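I got to the bakery at Skamard at a quarter to five in the morning, which felt heroic until I found out the woman I'd come to interview had been up since one. She handed me a coffee, pointed at a stool by the flour bins and told me to keep my elbows in.

She runs Flollano, the little bread place with the green awning (if you live anywhere near here you've stood in that line). She didn't want her name in this, or her picture. "Everybody knows who I am already," she said. "And the ones who don't will call me about wedding cakes. I don't do wedding cakes."

So we talked about rye! I'd meant to ask about the business first, but she was shaping the loaves right in front of me and I couldn't help it. Her starter is 2 years old, younger than I'd expected. The one before it died in a heat wave.

"I cried, and then I mixed flour and water and waited," she said. "People want me to say it came over on a boat with my great-grandmother. It came from that bin you're leaning on."

I moved off the bin.

Her big seller is an 800-gram sourdough rye with caraway, and she's stubborn about the weight. Customers have asked for a smaller one for ages. She tried it for a month last winter and hated the crumb — too dry by the second day, too much crust for what you got. "A small rye is a cracker with ambitions," she told me, and slapped the next one onto the board.

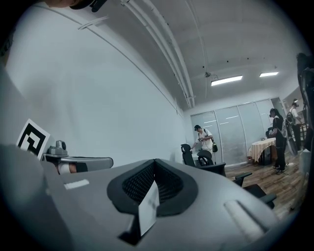
I asked what a bad night looks like. She thought about it for the length of two loaves. "March," she said finally. "Any night in March. It's warm at supper and freezing at midnight, and the dough doesn't know what to do with itself. I don't either. I've stood here in a coat with the fan on."

The flour comes from Alasik, a mill up the valley, and she talks about it the way other people talk about a cousin who drinks. One delivery soaks up water like a sponge, the next one sits there in a puddle. She used to call and complain. Now she bakes one test loaf from every delivery, cuts it while it's still too hot and eats the heel standing up, with salted butter. I got the other heel that morning and I'm still thinking about it.

On a Friday before a holiday she'll bake 274 loaves, and that's as many as the oven can take. I asked if she'd ever thought of getting a bigger one. She laughed so hard she had to put the scraper down.

"Then I'd need a bigger room, and then somebody to yell at in the bigger room. I had that at Pattinasarany. I was there for years and I never touched any dough. I did schedules."

Pattinasarany was the hotel kitchen where she started out, and she left it without another job lined up. Her mother didn't speak to her for a week. Then she turned up with an old mixer in the back of the car and asked where to put it.

By six there were people outside, stamping their feet and peering in through the glass. She looked up at the clock, wiped her hands and asked if I was planning to buy anything. I bought the rye, plus a cinnamon knot that didn't make it to the car.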